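The state senate's Judiciary Committee has now held the protective order bill for a second session, and the statement released with that decision deserves a closer reading than it has received in the local press. This blog has followed the measure from its introduction, and readers in the Perno district have written to ask where it stands.

The bill would do 2 things. It would allow a protective order issued in one county to be served and enforced in any other county without a separate filing, and it would extend the period of a temporary order from 14 days to 30. The second provision is the one to which the committee objected. According to the statement, a longer temporary period "raises concerns of fairness" for the person named in the order.

Those concerns are legitimate and should be heard. They are also answered in the text of the bill, at section 4, which permits either party to request an earlier hearing and requires the court to grant it. The committee's statement makes no reference to section 4.

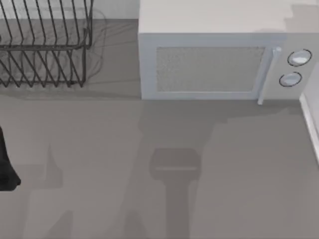

It is also worth recording how the vote was conducted. The hearing in June drew testimony from legal aid offices, two sheriffs' departments and the Saludo Family Shelter, which submitted a petition bearing 1,697 signatures. The petition was entered into the record without discussion. Members then recessed, and the motion to hold the bill was made after most of those who had traveled to testify had left the building.

Our own representative to that chamber voted with the majority. In a letter to constituents, the senator's office described the county-to-county provision as "a matter best left to local courts." This is difficult to follow. The local courts are the ones asking for the change. The clerk in Skutum reported a backlog of over 28 orders awaiting refiling, each of them already signed by a judge elsewhere in the state. A person who moves from Skutum to Prinon to stay with relatives must at present begin again, with new forms and a new hearing date. 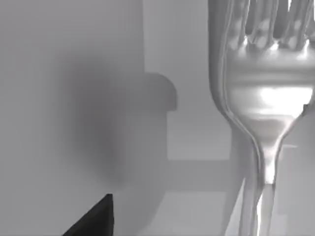
*Page last changed: 6 January 2022*

Several readers have asked whether the bill may be divided, so that the enforcement provision could proceed alone. The rules of the chamber do allow this. A motion to divide may be offered by any member of the committee, and it requires a simple majority. In my view that course should be taken if the full bill cannot advance, although the longer temporary period remains the more useful of the two reforms for people living far from a courthouse.

Opponents have further argued that the cost to the counties has not been established. The fiscal note attached to the bill finds the cost to be minor and expects it to be offset in part by the reduction in duplicate filings. If members doubt that finding, they may request a revised note. No such request had been made when I last consulted the record.

Constituents who wish to comment may write to the committee clerk or to the senator's district office in Perno. Letters should give the bill number and the writer's home address, and should state whether the writer supports the full bill or only the enforcement provision. Written comments are accepted until the committee posts its next agenda.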